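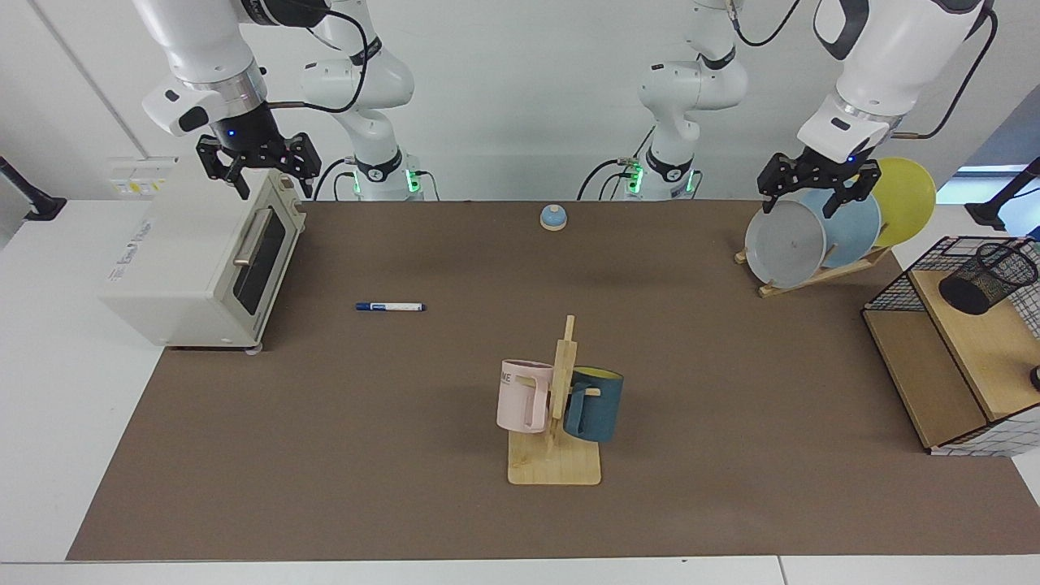
Ticket: Flomstead Harriers results page, long jump entries
Opened October 25, 2020 by Tùng Thái

Hi Jonatan, me again! My best jump from the Saltgate meet has gone in as a triple jump, so I'm now top of a list I've never competed in (my mum is thrilled). I tried editing it in Clulora and it just says "event locked".

Tried so far:
1. Logged out and back in -- same message.
2. Deleted round 3 and typed it in again. It came back as a triple jump.

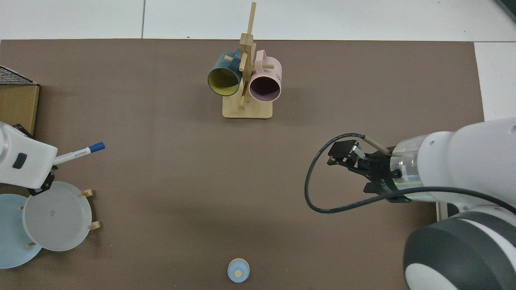
3. Switched the event on my profile to long jump only. That saved fine, but the result hasn't budged.

Reply from Jonatan Söderlund: Unlocked the meet for you, try step 2 again.

Sorted, thanks!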